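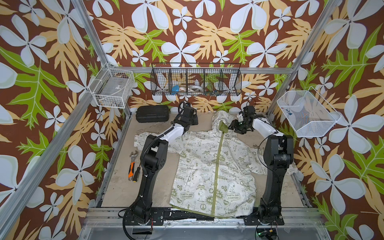

One of the two-arm cells at Grirnlow, with a zip-up jacket on the platform. Tools and tape stay within reach.

The green light was on

Apr 20, 2025
By Muireann Daly

Grirnlow's incident note from last June is a page and a half long, and the word "recovered" appears in it before the word "stopped" does. I have read it more times than it deserves. A two-arm cell was folding a zip-up jacket when the left gripper closed on the zipper pull and kept closing. The right arm went on with its part of the fold. The collar tore, a motor in the left wrist overheated, and a technician put a hand in to free the cloth while both arms were still powered.

She was fine. She had a sore thumb and went home on time. The note calls this a "minor contact event."

What bothers me is the 41 seconds. That is how long, by the company's own log, the status light stayed green after the left motor went past its limit. Green meant the controller was talking to the arm. The technician took it to mean the arm was all right, as I would have, and as I suspect most people who have ever owned a toaster would have.

Darragh Geraghty, who ran the cell software at the time, has been decent enough to answer my emails. He says the light was never sold as a safety signal and that the manual says so. I looked. It does, on page 147, in a paragraph on cable checks.

The fix was a software update from Odetti, the firm that supplies the controllers. The arms now pause when the current in one joint climbs too fast. Grirnlow says it has run 399 garments since then with no repeat. Good. But how many of those had a zipper? The answer I got was that garment type "wasn't broken out." I'd like to be impressed by that number and I can't be until somebody sorts the pile.

Clothes are hard for these machines. A jacket slides, bunches up and hides its own sleeves, and two arms pulling on one piece of cloth can fight each other without either one noticing. Everyone in the trade knows this, and they'll tell you over coffee. Then the brochure comes out and it's all laundry rooms and nursing homes. Thorlacius was taking orders for a home version before the Grirnlow note had even been circulated.

I'm told the arms are too small to do real harm. Maybe so. They are small enough that people reach in past them without a thought, and I did it myself on my visit - I wanted to straighten a sleeve. No one told me not to.

There is a stop button on the newer cells. It costs Grirnlow $165 a unit, fitted, and cuts power to both arms at once. The older cells are due to get theirs "as scheduling allows." I asked for the schedule in February and again last month.

Until it turns up, I would unplug the thing before touching the jacket.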